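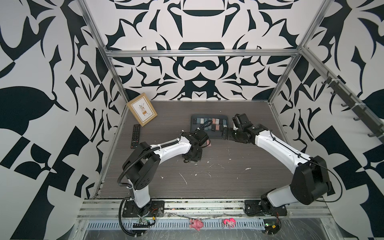
## PREL-478: Fingertip comparison, eraser tray task

**Cell:** Drustham, two-arm table
**Status:** open
**Controller:** Preledier
**Fingertips:** Noiphan (tapered) and Prondevar (wide pad)

### Problem

Picks from the eraser tray fail more often with the Prondevar set. The arm gets to the right eraser, closes, and either pushes the one next to it or comes up with two. Same task, same start pose, same controller settings as the Noiphan set. Loose erasers on the table pick fine with either set.

### Checked so far

1. Re-homed both arms. No change.
2. Swapped wrist cameras left to right. The failure stayed with the fingertips.
3. Cut closing speed by half. Fewer double picks, same number of pushed neighbors.
4. Checked for play at the fingertip screws. 2 were loose on the Prondevar side. Tightened, reran, still failing.

### Row picks

The hard case is erasers side by side with their long edges against each other. The fingers have to straddle one and go down between it and its neighbors.

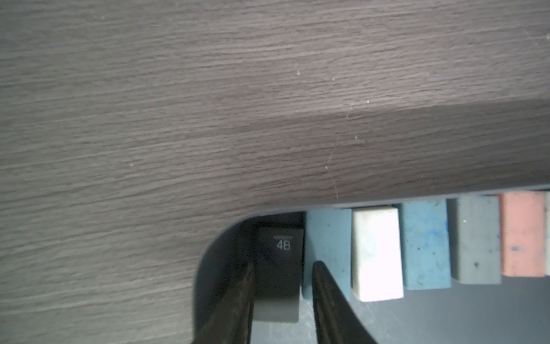 With the Noiphan tips the approach has to be centered to within 2 mm or one finger lands on top of the next eraser. The wide pads need more room than the row gives them. Opening the gripper less before the descent helped a little, but then any error in wrist angle shows up as a finger landing on the target itself.

### Loose picks

Ran these after the row picks, erasers spread out on the table at mixed angles.
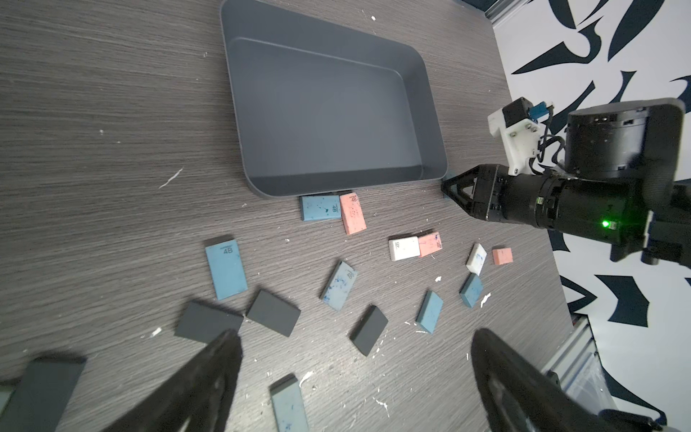
Flat ones are easy. The ones tipped on an edge roll when the first finger touches, and the policy usually retries from the same angle. That happens with both sets, so I'm treating it as a separate issue – will open a new ticket.

Dark gray blocks are slower to get picked than the light blue or pink ones. Could be contrast against the tabletop. Exposure is on auto for the wrist cameras and should be locked before the next run.

### Next

- Lock exposure, repeat 4 sets of row picks per fingertip
- Try Noiphan tips on the left arm only
- Wipe the table between sets, crumbs are getting under the erasers

Leaving the Prondevar tips off until Saturday.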